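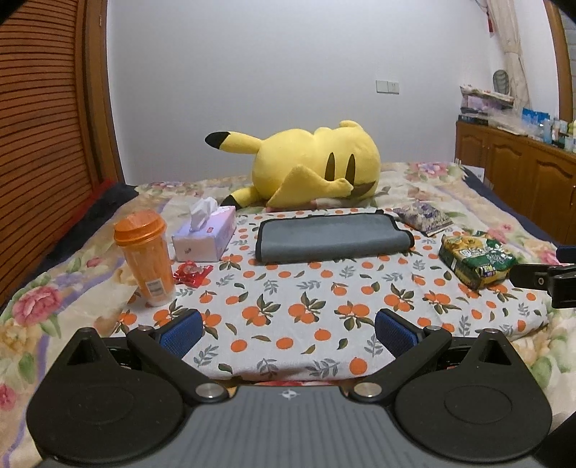 Fomport tenants offered help with bedroom clear-outs

Families in Fomport can get unwanted bedding and soft toys collected from their door this June under a scheme run by the housing association Sandico.

The scheme is open to all Sandico tenants in the town and costs nothing to use. Each home can put out up to two bags for every collection. The bags are being delivered with the spring rent statements, and spare ones can be picked up from the front desk at Gilani House.

Sandico said it had decided to run the collections after a trial at Gilani House over the winter. A total of 43 households took part, and between them they handed in more than 500 items. Most of it was bed linen: single sheets, odd pillowcases, quilts that had been replaced and children's covers that no longer fitted the bed. Soft toys made up most of the rest.

Staff who visited flats during the trial found that lack of storage was the main complaint. Many of the bedrooms at Gilani House have one wardrobe and no cupboard, and quilts and blankets take up most of the shelf space. What won't fit tends to stay on the bed, along with whatever has been carried in during the day. Tenants mentioned drinks cups, boxes of tissues, sweet wrappers, crisp packets, flannels and folded washing, all of which had to be moved before anyone could go to sleep.

One mother of three told the association that clearing her youngest child's bed had become a nightly job. "I was picking up the same things every evening and putting them on the floor, and in the morning they went back on the bed," she said. "Once the spare blankets had gone there was a shelf free, and the toys could go on that."

Another tenant said the largest toy in the flat took up as much room as a second pillow and would be staying where it was. Sandico said families were free to keep whatever they liked and would not be asked about it.

What can go in the bags

The association will accept sheets, quilt covers, pillowcases, blankets, quilts, bedspreads and towels. They can be faded or have small marks, but they should be dry and should have been washed. Soft toys of any size can go in as long as the seams are sound and nothing is coming out. Toys with a battery pack should have the batteries taken out first.

Pillows, mattress toppers and electric blankets will not be taken. Neither will curtains, which were accepted in the trial but proved too heavy for the bags. Food packets, plastic cups and bottles should go in the household bins as usual. During the winter several bags had to be opened and sorted again when snack wrappers and used tissues were found among the sheets.

Tenants are asked to tie the bags at the neck and leave them inside the main entrance of their building by 8am on the day of collection. Bags left in the car park or beside the bins will be treated as rubbish. The dates for each building will be posted on the noticeboards.

Where it goes

Everything collected will be taken to the Skeltel laundry on the edge of the town, where it will be washed again and checked. Bedding in good condition will be made up into sets of a bottom sheet, a quilt cover and two pillowcases. The sets won't always match. They will be kept for people moving into an unfurnished Sandico flat, many of whom arrive with very little for the bedroom.

Soft toys will be offered to the playroom at Gilani House first. Anything too worn to be used again will be sent on as rags or filling.

Skeltel said its larger machines could cope with double quilts, but that bedspreads with a lot of stitching or trim took longer to dry and might be held back until the end of the month.

Help with storage

Alongside the collections, Sandico will lend tenants flat boxes on wheels that slide under a bed. The boxes come in two heights and have lids. Tenants should measure the gap between the floor and the bed frame before asking for one, as the taller box did not fit under most divans in the trial. Boxes can be kept for as long as the tenancy lasts.

The association has also printed a single sheet of advice on keeping a shared bedroom in order. It suggests keeping one blanket on each bed outside the colder months, putting a small bin and a shelf or stool within reach of the pillow, and folding spare sheets inside their own pillowcase so that a set can be found in one go. It also asks parents to check that wardrobe doors with slats are not blocked by bedding piled against them, a point raised by the repairs team after damp was found in several flats.

Tenants who cannot carry bags downstairs can ask for them to be collected from the flat. Requests should be made at the Gilani House desk, which is open until 4.30pm, or through the repairs line.

Sandico said it would look at the results before deciding whether to repeat the scheme in the autumn.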